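Torque Specs Belong on the Part

Most service manuals put fastener torque values in an appendix. The one I used in August put them on page 331 of a 600-page PDF, in a table sorted by internal part number. The part numbers do not appear on the parts. To tighten one bolt correctly, a technician has to find the exploded view, read the callout, look up the part number, and carry it to the table. I think this layout is wrong, and the fix is cheap: mark the value on or beside the joint.

The usual objection is space. A small bolt head has no room for a number and a unit. That is true of the head, but the surface next to it is often flat and unused. Two digits and a unit fit in a strip the width of a fingernail. Castings can carry the value as raised text at no cost per unit once the mold is cut.

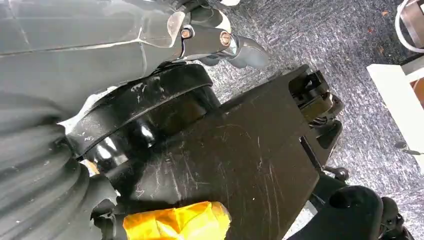 The second objection is revision. If engineering changes a value from 12 newton meters to 10, every marked part in stock is out of date. I accept this, but a manual has the same problem in a less visible form. Shops print the pages they use and tape them inside a cabinet door. The Aston workshop where I trained had three versions of one table in use at once. A marked part at least keeps its value with the hardware it was made for.

A third objection comes from the legal side: a printed value invites untrained people to do the work. They do the work anyway. Without a value they tighten until it feels right, and feel varies a lot between a short wrench and a long one. 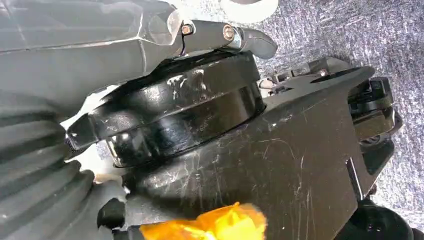 Two hex-socket bolts on a black lever, with a scuffed cylindrical cap below.

There is a fair case against marking everything. Joints that need an angle turn after the initial torque cannot be reduced to one number, and a partial instruction is worse than a pointer to the full procedure. Thread condition matters too. A value for dry threads will overload the same bolt if it is oiled. For these joints I would mark a section reference and leave the number off.
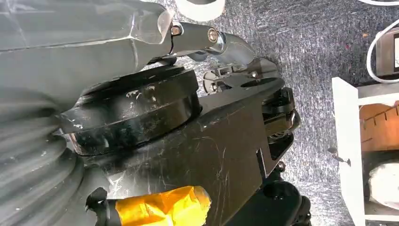
Falis and Heo both sell pumps in the same size class, and I have serviced both. The Heo cover has its value cast beside each bolt. The Falis cover has nothing, and its manual gives the figure under a heading that covers 2 different models. I have rechecked more Falis covers than I would like.

Purchasing departments could settle this faster than standards bodies. Urard already asks suppliers for legible serial plates and rejects shipments that lack them. Adding a line for torque marks on serviceable joints would take one sentence in the same contract.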